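3.2 Collecting Demonstrations by Remote Control

All demonstrations were recorded in simulation with the Lutico teleoperation client. The operator wears a headset and holds one controller in each hand; the pose of each controller is mapped to the matching gripper, and the trigger sets how far the fingers close. The torso stays fixed during a trial unless the operator presses the base pedal.

Two operators took part. Each completed 35 trials after a practice period of 12 minutes. A trial began when the operator released the hold button and ended when both arms were back in the rest pose. Trials in which an arm struck the furniture were kept in the log but left out of training.

Room layouts came from the Keskinen set. Wall textures and small objects were varied between trials, while the table was kept within reach of the base. The operator's view is placed just above the torso, so both arms remain visible during most reaches (Figure 2).

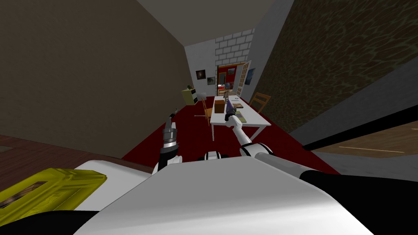
Figure 2. Operator's view in one of the simulated rooms. The right arm reaches toward the white table; the left arm is raised.

3.3 Filtering and Resampling

Pauses at the start of a trial were trimmed. Joint positions and gripper commands were then resampled to a common rate and stored with the matching camera view. No smoothing was applied to the gripper signal.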